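Gorcombe Community Kitchen, progress report to the Rilano Fund, November
Prepared by Chun-yin Huang

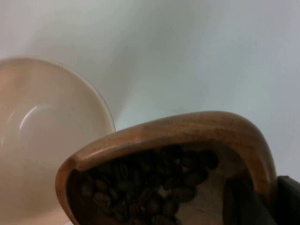
Short one this month, we're up against the grant deadline for the oven and I've got the builder at 3.

Where we are. Evening cooking classes running since the start of term, Thursday group is full and has a waiting list. Daytime group slower. Mostly people on shift work, so they come one week and miss the next. Going to try a drop-in format after the holidays, no sign up.

Money. Spent $981 this period, nearly all of it on food and the gas inspection. Receipts in the shared folder, except the one from Levchenko Produce which I'm still chasing. They said they'd resend it. Under budget on printing, over on food. Eggs and butter mainly. Would like to move what's left of the printing line across to food if you're ok with that, please confirm by email so I have it in writing.

Gas inspection. Passed on second visit. First visit they wanted the shutoff valve relabeled and a longer hose on the back range. Done. Certificate is good for a year.

Classes covered so far: knife basics, soups, flatbreads, cooking from a pantry, packed lunches. Bread went over best by a long way. Beans did not. Will rework that session, it was too long and the soaking part lost people. Seven people have finished the full course and 4 of them want to do the food handler test. Test fee isn't in our budget, see asks.

Problems
Booking system. Curix keeps dropping the reminder texts. Two sessions where half the list never got one. Support ticket open, no useful answer yet. Calling people by hand in the meantime, takes most of a morning.
Parking. The lot behind us is being resurfaced, no end date given. Older folks struggling with the walk from the street.
Storage. Dry goods still in my office. Shelving quote came in high, getting another.

Next
Second quote for shelves
Drop-in trial, flyers to the library and the clinc
Rewrite beans session
Find a sub teacher for when Im away

Asks
1. OK to move printing money to food.
2. Can the fund cover test fees? Will send the exact cost seperately.
3. Extension on the final survey, we won't have enough forms back by the date in the agreement.

Attendance sheets to follow, still typing them up.

CH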